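Arm on the teardown line, what happens to the rest of us?

Posted by benchside_stedell in Workplace & Jobs

I do teardown at a computer refurbishing shop. Towers come in by the pallet, we pull memory, cards and drives, test them, and the rest goes to scrap. In December they put a robot arm on one of the tables and two of us now split our shift between our own benches and looking after it. My supervisor says no jobs are going away. My pay rate hasn't changed but my target has, and I'm not sure how to bring that up. Has anyone been through this?
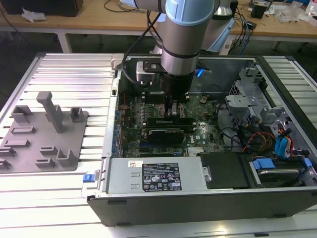

The target used to be 182 towers a week per person. It is still 182, except half my hours are spent at the arm clearing stops and setting up the next case. Cases with blue latches and drive rails are easy for me by hand. I don't mind the new work. I mind being short on the old number every week.

Dunleavy_parts

Get it in writing. We had the same thing at a phone repair depot. Ask for the target to be figured on bench hours only, and keep your own log of start and stop times at the arm. I kept mine in a notebook for a month and they changed the number the week I showed it to them. Also ask if tending the machine is a different job grade. At our place it was, and the difference came to 965 dollars over the first year. They did not offer it, I had to ask.

Wear safety glasses even if the arm is slow. Plastic clips fly.

mooseandlathe

they always say no jobs are going away. start looking

Skovholm77

I run a similar table, so from the other side: the arm did not replace anyone on our crew of nine, but when two people left they were not replaced. We went from 1,000 units a month to 2,390, mostly because it runs through lunch and the evening. The dull part moved. I used to have sore thumbs from memory clips, now I have a sore back from lifting cases onto the table. Ask for a lift cart before you ask for anything else.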